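Ata da reunião da direção da Liga Vashisht de Luta Livre

11 de janeiro de 2020, sala dos fundos do ginásio Kindel. Início às oito da noite, com os atrasos habituais. Presentes: Elvia Valdovinos (presidência), o responsável pelos combates, a bilheteira, o árbitro principal e Wirnis, que compareceu de máscara e pediu que a ata não registasse o seu nome verdadeiro. Não regista.

1. Ata anterior
Aprovada, com uma correção: onde se lia "combate memorável" passa a ler-se "combate".

2. Noite de maio
O cartaz fica com 7 combates. O responsável propunha oito, mas o oitavo era uma batalha real com todos os que tivessem perdido antes, e o árbitro lembrou que o ringue aguenta menos gente do que a imaginação dele. O combate principal será Skokeck contra Wirnis, pelo título. Wirnis perguntou quem ganha. A presidente respondeu que saberá a tempo. Wirnis pediu que "a tempo" fosse, desta vez, antes de entrar no ringue.

3. Interferências
Na última noite houve interferência externa em quase todos os combates, incluindo o de abertura, em que os próprios interferentes foram interrompidos por outros. A bilheteira transmitiu queixas da primeira fila, que já não sabia quem apupar. Deliberado: no máximo duas interferências por noite, combinadas com o árbitro, que se comprometeu a continuar a não ver nada.

4. Material

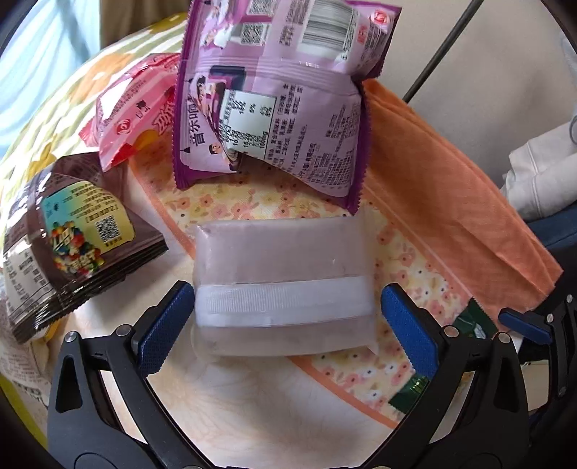 Embalagem de plástico transparente, entre duas pontas azuis.

As cordas do lado norte continuam frouxas. Skokeck, que salta sempre desse lado, enviou por escrito uma opinião que se resume aqui a "descontente". Serão apertadas antes do próximo treino. Foi autorizada a compra de fita para os pulsos, até 30 euros. O gongo fica como está; o pedido de um gongo maior foi recusado pela terceira reunião seguida.

5. Bilheteira
Espera-se vender cerca de 300 lugares. Os lutadores deixam de poder oferecer bilhetes a primos sem indicar o grau de parentesco. Wirnis absteve-se.

6. Microfone
As promos passam a ter um limite de três minutos. O responsável pelos combates falou contra a proposta durante bastante mais do que isso, o que terá ajudado à votação: quatro a favor, um contra.

7. Outros assuntos
Skokeck quer mudar de música de entrada. A sugestão dura seis minutos e começa com quatro de silêncio. Fica para a próxima reunião, com audição prévia por quem tiver paciência.

Reunião encerrada às dez e um quarto, por fecho do ginásio.

Elvia Valdovinos, presidente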